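# Washing up by hand next to a black granite counter — dull ring around the sink and nowhere to put things

**Preben Hauksdóttir**

Posted in Kitchens > Sinks and counters, December 2022

We moved into a rental in July and it is the first place I have lived in with a stone countertop. It is black granite with small white and silver flecks, and the sink is a rectangular stainless one set into it. There is no dishwasher and there won't be one, because the landlord has already said no. I wash everything by hand, usually twice a day.

I have two problems that I think are connected.

The first is a dull gray band on the stone along the front and left side of the sink. It looks fine when the counter is wet. When it dries the band comes back, and I can feel it a little with a fingernail. Dish soap does nothing to it. I tried a glass cleaner and it looked better for one evening. I have not tried vinegar because the lease papers say no vinegar on the stone, but they don't say what to use instead.

The second is that I never have a sensible place for dirty dishes, clean dishes and things that are drying. I end up with plates lying flat on the counter in front of the sink, flatware and the black-handled tools down in the basin, and cups and dishes over at the left. By the time I start I am moving the same plate three times. I have a ceramic one with yellow flowers and a thin reddish-brown rim that I would like to keep in one piece. It came from a Bernusier set that isn't made anymore, and I have already chipped two of the others on the rim of the sink.
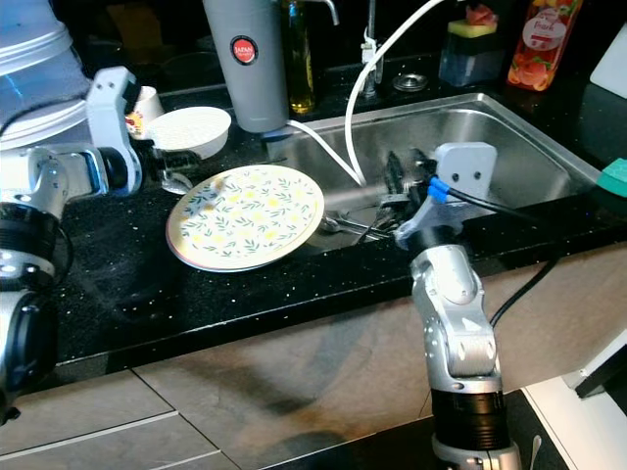 The counter to the left of the sink is 37 inches long, and there are plastic containers stacked there that I use for leftovers and can't really move anywhere else. The cabinets above are full. I could put a drying rack on that side, but then there would be no place to prepare food, and I cook most nights.

What I would like to know:

- What takes the gray band off without hurting the stone?
- Does it need to be sealed, and would a tenant normally do that?
- Is there a better order to do the washing in when you only have the one basin?

I should say that the water here is hard. The kettle needs descaling every few weeks. I bought a bottle of Illa stone spray at the hardware store but haven't opened it, because the label talks about marble and I don't know if that matters.

---

**Edon Tile & Stone (shop account)**

The gray band is most likely mineral scale from hard water with some soap mixed in. You can feel it with a nail because it is sitting on top of the stone. If the stone itself were etched, it would look dull but feel smooth, or very slightly rough over the whole area.

Your landlord is right about the vinegar. Granite stands up to acid better than marble does, but some black stones sold as granite have other minerals in them, and a lot of black counters have been treated with an oil or a color enhancer. Acid can take that off in patches, and you would be left with something worse than a gray band. For the same reason leave out lemon juice, limescale remover, bathroom spray, and anything meant for toilets.

What I would do:

1. Clear that part of the counter completely and wash it with warm water and a drop of dish soap. Rinse twice. Dry with a cotton towel.
2. Mix baking soda and water into a soft paste. Try it first in a back corner, let it sit for 4 minutes, wipe it off and dry the spot. Look at it from a low angle with a lamp on.
3. If the corner looks the same as before, do the band the same way. Rub lightly with a soft cloth, along the edge of the sink. No green scouring pads, and no steel wool.
4. For the bits that are left, use a plastic scraper or an old plastic card held nearly flat. A new razor blade works better, but on a rental I would stay with plastic.
5. Rinse until the cloth comes away clean. Baking soda leaves its own white haze if you don't get it all.

You may have to do this three or four times on different days. Scale that has built up since summer will not come off in one evening.

On sealing: put a teaspoon of water on the stone, somewhere clean, and wait 15 minutes. Wipe it up. If there is a darker spot underneath that takes a while to fade, the stone is taking in water and should be sealed. If not, leave it alone. Many black granites are so dense that sealer just sits on the surface and dries into streaks. It is hard to see a dark spot on a black counter, so do the test in daylight. Ask the landlord in writing before you seal anything. Normally that is their job and their cost.

A spray made for marble is usually a neutral cleaner and can be used on granite, but read the back of the bottle for the pH. Near 7 is fine. It won't remove scale, it is only for daily wiping.

After that, the only thing that keeps the band away is drying the counter. Keep a towel by the sink and wipe around it at the end of each wash. Check the faucet too — if it drips or leaks at the base you will be doing this forever.

---

**kitchen_mouse47**

just use a drying mat and fold it up when you cook. I got one at Böttcher and it goes in the washing machine. vinegar never did anything to my counter but mine might not be real stone

---

**Preben Hauksdóttir**

Thank you both. I did the water test near the window this morning and could not see any spot after I wiped it, so I will leave the sealer alone. The baking soda paste has taken off a good part of the band on the left side. The front is slower.

I looked at the faucet as well. It is a thin arched one with a small blue and red fitting at the end. I left a dry paper towel wrapped around the base overnight and it was still dry in the morning, so it isn't leaking there. What I did notice is that when I swing it to the side to fill something tall, it ends up close to the edge of the sink and the spray goes over the rim onto the stone.

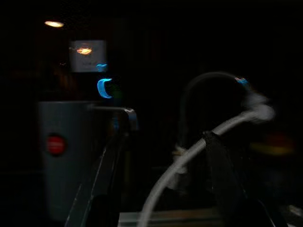

So I think most of the water on the counter is coming from how I rinse, and some from setting wet plates down flat. I have started to turn the water down to half before I move the spout, and that has helped already. I will look for a mat too. Does anyone have an opinion on the order of washing? That part is still a mess, and it gets worse when it's dark at four in the afternoon and I'm trying to cook and clean in the same hour.

---

**RowHouse Cook**

I have washed by hand in one basin for a long time, so I can answer the last part.

Get the flatware out of the sink before you do anything else. It takes up the bottom of the basin, you can't see it once there are suds, and it is what scratches and chips plates when you put them down on top. I stand mine in a tall plastic container with hot water and a squirt of soap. You said you have containers stacked on the left, so use one of those. Sharp knives stay out of it and get washed one at a time.

Then put a dishpan in the basin. A dishpan does two things for you. The plates touch plastic and not steel, and you keep a gap at the side where you can rinse without filling up the whole sink. Measure the inside of the basin first and buy one at least four inches shorter. I bought one that fit exactly and it was useless, I had to send it back.

My order is glasses, cups, flatware, plates, bowls, then pots. Good plates go in one at a time. Please don't leave the flowered one in the pan while you do something else, that is how I lost half of a tea set.

All dirty things on one side, all clean things on the other. It sounds obvious, but if you are moving a plate three times you are probably using both sides for both. If your left side is the long one, I would make that the clean side, with the mat on it, and scrape and stack dirty dishes on the right or on the stove top if it is cold. A stack of plates takes up the same room as one plate. Only scrape them first.

For drying, a folding rack that sets plates upright takes less counter than laying them flat. Put it on top of the mat. Mine folds down to nothing and hangs on a hook inside the pantry door. The plates drip for 10 minutes or so, then I dry them with a towel and put them away, and the counter is free to cook on. If you leave the rack out all night you will soon have it out all the time.

One more thing about the chips. Look at the raised rim of the sink and see where you hit it. With me it was always the front edge, on the way out of the water, because I was lifting plates straight toward myself. Now I lift up and then over to the side. I also lay a folded dish towel along the front edge when I wash anything I care about. It catches the drips before they get to the counter, so it might help with your gray band as well. Hang it up to dry afterward and use a fresh one the next day.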